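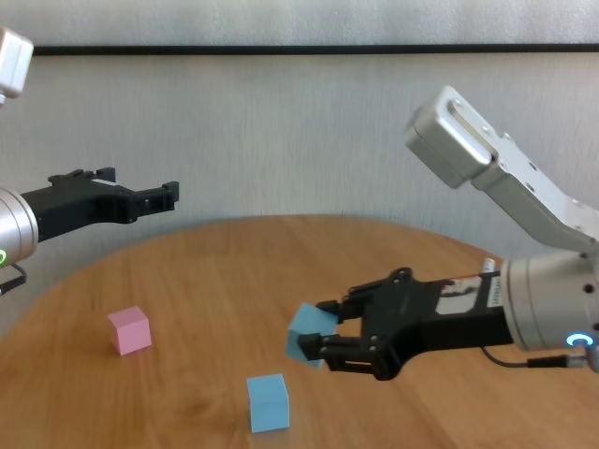 Two arms and three cubes, two of them on the round table. The right gripper has one of the blue ones.

Urkorik parallel gripper, pair – review after 7 weeks

I bought two of these for a two-arm setup I'm putting together in a shared workshop. The arms were already there. I had been using a pair of Cavard grippers on them, and one of the Cavards stripped a gear in the spring, so I replaced both at once to keep the two sides the same.

What you get in the box is the gripper body, two angular fingers, a short black cable, a bag of screws and an adapter plate. There is a printed sheet with the wiring on one side and the torque values on the other. The sheet is fine. The full manual is a download and it is worth reading before you power anything up, as the default closing force is set higher than I would want for a first try.

Mounting took most of an evening. The adapter plate fits the bolt circle on my wrists, but the screws supplied were too short by a couple of threads and I didn't trust them. I bought longer ones at the hardware store. The second gripper went on in less than half the time. Leave some slack in the cable. I routed the first one tight, and it pulled at the connector every time the wrist turned past a quarter.

Setup software is Riltau, which you can use free for two devices. It found the right gripper immediately and the left one after I changed its address, which is a setting you have to make with only one unit plugged in. That is on page 76 of the manual and should be on page 1.

My test job is simple. I have some small cubes, pink and light blue, and the arms pick them up, pass them across and put them down again on a wooden table. The table has a glossy top and the cubes slide on it if a finger touches them early. The Cavards used to push a cube away about one time in ten. With these I ran 200 picks on the right arm and lost four, all of them with the cube turned well off square to the fingers. When a cube does get picked up crooked it usually stays held, one corner up, and the grip doesn't let go on the way over. Placing it is another matter. It comes down on an edge and tips whichever way it likes.

Handing over from one arm to the other is still hit and miss, though I put most of that down to my own code. The position feedback from the fingers is good enough to tell a held cube from a missed one, and I couldn't do that before.

Things I don't like. The bare fingers are hard and a bit slick. Bảo Doãn, who shares the bench, stuck strips of Brandão grip tape on his pair and says it helps, but the tape creeps when it gets warm. Urkorik sells rubber pads separately and they ought to be included. The body is boxy and wider than the Cavard, so coming in low beside another object takes more planning – I had to raise my approach height. The fan in the power supply whines.

Noise from the grippers themselves is low. After a little over 3000 open and close cycles on the right one there is no play that I can feel. The left has done fewer.

Support answered one email, about the screw length, in two days. They confirmed the longer size was safe and offered to mail me a set.

Would I buy them again? Yes, for light work like this. If you only have one arm and your objects are always square to it, the Cavard is cheaper and will probably do. Four out of five, with the point off for the screws and the pads.

Posted 20 May 2019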